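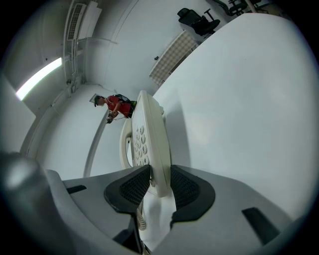 1/
公司六月把座机清理了一遍,前后折腾了一个月。有几个同行问我怎么弄的,一条条写在这里,想到哪写到哪。我们是做进口缝纫机配件的小公司,办公室加仓库,我管行政,兼管一切没人管的东西,包括电话。

2/
先说背景。老板当年开公司的时候一口气装了好几条线:总机、传真、仓库、财务,还有一条后来谁也说不清是干什么的。每个月账单分开来,分开付,因为装的年份不一样,套餐也不一样。

3/
起因是财务换人。新来的同事对账,拿着其中一张账单来问我,这个号码是谁在用。我照着号码拨过去,办公室里没有一台响。仓库也没有响。听筒里倒是正常的回铃音。

4/
后来在楼梯间旁边那个放打印纸的柜子后面找到一个墙上的接口,线还插着,另一头什么也没接。这条线每个月都在扣月租。扣了多久我没去算,算出来也不好看。

5/
所以第一步建议做的是:把所有账单摊开,每个号码自己打一遍,听哪里响。听不到响的,去找接口。不要先打客服,客服只知道这个号码在不在用,不知道线头在你办公室哪面墙上。

6/
第二步是记录来电。我一开始想直接停掉大部分,老板不同意,说老客户都打座机。这话他说了好几年,谁也没有核实过。那就核实一下。

7/
六月整月,每接一个座机来电就在表上记一行:时间、哪个号码、对方是谁、什么事、有没有转给别人。表格放在共享盘里,每个人都可以填。头三天填得很差,后来我把表打印出来贴在电话旁边,用笔画,下班再录进去,就好多了。

8/
月底的数字:一共432个来电,其中281个是推销和自动语音。推销里面最多的是贷款,然后是代理记账,再然后是写字楼出租。有一家写字楼中介把我们自己这层楼推荐给了我们。

9/
剩下的才是正经电话。物业、快递、银行、税务那边的通知、客户、供应商、打错的。打错的比我想的多,我们总机跟附近一家牙科诊所只差最后一位。前台现在已经能背出诊所的正确号码了。

10/
客户这块看得比较细,因为这是老板最在意的。结论是他说对了一半。确实有老客户只打座机,但集中在少数几家,而且都打总机那个号,没有人打仓库或者财务的直线。

11/
举例,Godano这家,合作很多年,订货从来是打电话报型号,下午再补一份传真。他们负责采购的人年纪比较大,手机号是有的,但他认为谈货要打座机,手机是私人的东西。这个我能理解。

12/
Ghoneim那边相反,什么都在聊天群里说,包括付款凭证。我翻了整张表,他们整个六月一个电话都没打来过。但是我们的客户资料卡上,联系方式第一栏写的还是座机,备注写着“勿发消息”。不知道是哪年写的。

13/
所以顺便把客户资料卡也更新了一遍。这件事本来不在计划里,花的时间比处理电话线还长。每家问三个问题:平时想怎么联系,急事想怎么联系,下班以后能不能联系。

14/
第三个问题很多人没有回答,或者回“看情况”。那就在表上写“看情况”。不要替人家填。

15/
说一下国外供应商。Grinska的联系人是Sun-ja Seo,我们跟她有时差,她上班早,打过来的时候我们这边经常还没开门。以前她打总机没人接就改发邮件,我们到了再回,一来一回半天没了。

16/
这次问她,她说她其实不知道我们几点上班,一直是按我们名片上印的时间打的。我去翻名片,上面的时间是搬来这里之前的,早了整整一个小时。名片也重新印了。

17/
到这里应该能看出来,清理电话线这件事会拉出很多别的事。如果你打算一个周末弄完,我劝你多留点时间。

18/
第三步,决定留什么。我们最后的方案:
总机保留,号码不变。
传真线停掉,传真转成邮件收。
仓库直线停掉,改成总机下面的分机。
财务直线停掉,同上。
柜子后面那条停掉。

19/
总机号码一定要保留。它印在发票抬头、纸箱、招牌、产品说明书、旧的合同上,还有我们根本不知道的地方。改一个号码的成本不在电话费里。

20/
传真是争议最大的。仓库主管反对,理由是传真有纸,有纸就有凭据。我们试了一个星期,传真进来自动变成PDF发到公共邮箱,再由前台打印出来放他桌上。他看了说这不还是纸吗,就没有再反对。

21/
发传真的话,一个月也没几次,主要是回Godano的确认单。现在从电脑上发。第一次发过去对方打电话来问,为什么这次的字这么清楚,是不是换人了。

22/
第四步,停机手续。这部分各地不同,只说我们遇到的。要带执照复印件、公章、经办人身份证、法人身份证复印件、委托书。委托书要用营业厅自己的格式,我自己打的那份不收。所以先去拿一张空白的回来盖章,再去一次。

23/
柜子后面那条线特别麻烦,因为开户名是公司改名以前的老名字。需要工商那边的变更证明。这份东西在老板家里,跟他儿子的疫苗本放在同一个文件袋里。

24/
还有一条线绑着宽带套餐,停了电话,宽带价格会变。这个窗口的人会告诉你,但你要问。我的做法是每条线都问同一句:停了以后,我名下还有什么会跟着变。

25/
停机要提前20天申请,当月费用照收。所以如果你想月底停,月初就得去。我们错过了一次,多付了一个月,金额不大,财务同事在备注栏里写了我的名字。

26/
提醒一件容易忘的:报警和电梯。有些办公室的防盗报警是走电话线拨出去的,线停了它也不会告诉你。我们仓库那个就是。停之前我给装报警的公司打了电话,他们派人来换成了用卡的模块。

27/
刷卡机也查一下。老式的刷卡机有走电话线的。我们的早就换了,但抽屉里还放着一台旧的,联系银行收走了。

28/
还有各种账号绑定的验证电话。银行预留号码、社保平台、海关系统、几个网站后台。我把能想起来的都登进去看了一遍,有两个绑的正是要停的财务直线。先改绑定,再停线,顺序不要反。

29/
第五步,分机。我们用的系统叫Drulteo,是装网络的师傅推荐的,我不做评价,只说设置的时候踩的坑。

30/
坑一:语音菜单太长。最早录的欢迎词,公司全称、中文一遍、英文一遍、业务介绍一句,然后才说按几转哪里。老客户听到一半就挂了再打,以为打错了。后来改成只报公司简称和三个选项,时间短了很多。

31/
坑二:无人接听的转接时间。默认是30秒才转到下一个人。你自己拿着听筒等一次就知道有多久。我们改短了。改太短也不行,仓库的人从货架走到桌边需要时间,试了几次才合适。

32/
坑三:下班时间的设置。法定假日要自己一个个填,调休上班的那个周六也要填。第一次没填,那个星期六全公司都在上班,电话一打进来就说我们已经下班了。上午十点多才有客户在群里问。

33/
坑四:录欢迎词不要在办公室里录。我们第一版背景里有人在撕胶带。后来是前台中午在会议室关了空调录的,一遍过。

34/
坑五:分机号不要跟房间号一样。搬一次座位就全乱了。

35/
话机方面,旧的能用就留着用,不能接新系统的收起来。不建议全部换新。真正每天用座机的只有前台、仓库和我。销售的桌上以前人手一台,现在问了一圈,都说不要,桌面可以多放一个样品盒。

36/
用座机的人,我会问两件事:屏幕看不看得清,铃声在自己的位置听不听得见。仓库那边叉车一开什么都听不见,最后是加了一个会闪的灯。这个灯很便宜,应该早点装。

37/
收起来的话机,线也要绑好一起放,写上是哪台的。我们以前的习惯是话机一箱、线一箱,结果电源头全混了,电压不一样,不敢乱插。整理这一箱用了一个下午。

38/
旧话机里面存着通讯录和通话记录,处理之前清掉。有的机型要长按某个键,有的要进菜单,查型号一般能查到说明书。拔电没有用,有的断电以后记录还在。

39/
推销电话怎么办,很多人关心。我们试过黑名单,效果一般,号码一直换。有用的是语音菜单,自动拨号的那种到了菜单这里就断了,不会按键。所以菜单虽然烦人,还是留着。

40/
人工打来的推销,前台统一一句话:我们不需要,请把号码从名单里删掉,谢谢。说完就挂。不解释,不问是哪家公司,也不发脾气。以前前台每个都客气地听完,一天下来嗓子疼。

41/
冒充客服和冒充税务的也有。规定是凡电话里要验证码、要转账、要加私人号的,一律先挂断,自己查公开号码打回去。这条贴在每台话机旁边,包括老板那台。老板那台我贴了两次,第一次被他拿去垫杯子了。

42/
留言这个功能,开了又关了。客户不爱对着机器说话,留下来的多半是几秒钟的空白。现在没接到的来电会发一封邮件给前台,写着号码和时间,前台上班第一件事是回拨。

43/
回拨的顺序:先回认识的号码,再回不认识的,不认识的打一次不接就算了。不要从早到晚追着打,有的是自动拨号的假号码,接电话的人莫名其妙,还会反过来骂你。

44/
有人问为什么不干脆全部换手机。我们试过让销售把自己的手机号给客户,结果有人离职,客户跟着号码走了,还有一个客户半年后仍然在给离职的人发订单。那人还算厚道,转给我们了。公司的号码应该在公司手里。

45/
也有人说可以给销售配公司手机。可以,但是要有人管:谁拿着、套餐多少、离职交还的时候有没有退出账号。我们配了两台轮流用,写了交接单。再多我管不过来。

46/
客户通知也写一下。停传真线之前,我们给所有发过传真的客户发了一封信,邮件和纸质的都有。内容就四句:哪个号码停,什么时候停,改用哪个,总机不变。第一稿写了一整页,老板加了感谢语和公司近况,我删掉了。

47/
信发出去以后还是有人往旧号码发。可以的话,让旧号码放一段改号提示再彻底停。我们的传真线不支持,只好挨个打电话。打电话的时候顺便核对了收货地址,改了好几处门牌。

48/
招牌和纸箱上的旧传真号,没有专门去改。纸箱用完下一批再改版。招牌那个,找了一条同色的贴纸盖住,下雨以后翘了一个角,又重新贴过。

49/
省了多少钱,不想在这里写具体金额,每家套餐不同,没有参考性。可以说的是,省下来的够付新系统的月费,还剩一点。老板原来以为会剩很多,有点失望。

50/
比较明显的变化是前台。以前她的工作有一大半是站起来喊“谁谁谁电话”。现在按转接就行。仓库主管说安静得不习惯。

51/
还没解决的:一,楼里电梯里的紧急电话归物业,我问过三次他们接到哪里,还没有答复。二,两本旧合同的通知地址写的是已停的传真号,要等续签时改。三,诊所的病人还在打来。

52/
回答评论里几个问题。
问能不能保留号码换到别家:我们没有换,只换了话机后面的系统,所以没有经验,请问办过的人。
问停电怎么办:新系统停电就没有了,我们把总机设成断线时转前台手机。六月停过一次电,转过去了。

53/
问表格能不能发:可以,很简单,就是时间、号码、对方、事由、转给谁、备注。自己建一个也一样。备注那栏留宽一点,最后有用的东西基本都写在备注里。

54/
问记录一个月够不够。对我们够了。如果你们有季节性的生意,挑忙的那个月记。报税那几天和放假前后来电也会多,最好包括进去。

55/
下一件事是清理打印机的租赁合同,已经发现有一台的序列号跟合同对不上。弄完了另外开一串写。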